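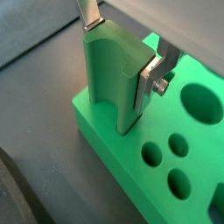
The Small Print of a Simple Test

When two laboratories say that their robot can put a part into a hole, they very often mean two different things. One of them began with the part already in the gripper. The other began with the part lying somewhere on the table. Both wrote "insertion, success" in their report, and a buyer who reads the two reports side by side will learn almost nothing.

I have spent a good part of this year reading such reports, first for my own work and later for this magazine. The most useful one came from Ormsby, where a small group has written a set of rules for what they call the block test. The rules fill 12 pages. They were finished in May and have already been taken over, with small changes, by the integrator Horetti and by two schools.

The test itself is old and looks like something from a nursery. A thick block has cavities of different shapes in its top: a star, a hexagon, circles, squares, an oval. For each piece there is a place where it fits, and the robot must bring it there. The rules around it are what took the group almost a year. 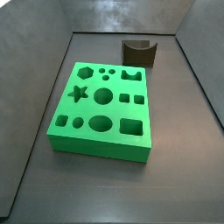 The first rule is about the start. Before each trial, everything the robot will touch must be in a position that is written down, and the gripper must be out of the camera's view. This sounds like a small thing. But if the arm already hangs over the block, it hides some of the openings, and the software may get an easier or a harder job than it had in the trial before. The group at Ormsby repeated 184 older trials with this rule added, and the results moved enough that they threw away their first table.

The second rule is about what counts as done. In the Ormsby text, a piece is in place when it rests on the bottom of its cavity and the fingers have let go of it. A piece that is still held doesn't count, even if it stands deep in its slot and everybody in the room would say it is in. I was at first against this rule, I found it too strict. Then I watched an arm open its fingers and lift the piece halfway out again, because one pad was sticking to the side. I am no longer against it.

The third rule concerns force, and here there is still a quarrel. The draft asks that each laboratory state the greatest force the gripper and the wrist may use, and that this number stays the same for the whole series. Horetti would prefer one limit for all. Soft blocks forgive a lot, they say, and a robot that pushes hard enough will get a square piece into almost any square hole. The people at Ormsby answer that a common limit would shut out the cheaper arms, whose sensors are not fine enough to keep it. Both are right, I think, and the present text leaves the question open.

Wear is treated in only half a page, which I find too short. Edges of cavities become round with use. The rules say to replace a block after 400 insertions, or sooner if a piece drops in without guidance. Skekska, a test house which runs long series of roughly 2000 trials, also keeps one unused block in a closed box and compares the working block with it every morning. I would like to see this habit in the next version.

The log sheet, called Clirnier after the street where the group has its workshop, must be filled in also for the failed trials, including those which an operator stopped by hand. Some laboratories leave these out and believe they are being fair, as the robot "did not have its chance." The rules allow no such exception. A stopped trial is a failed trial, and the reason is written next to it in plain words.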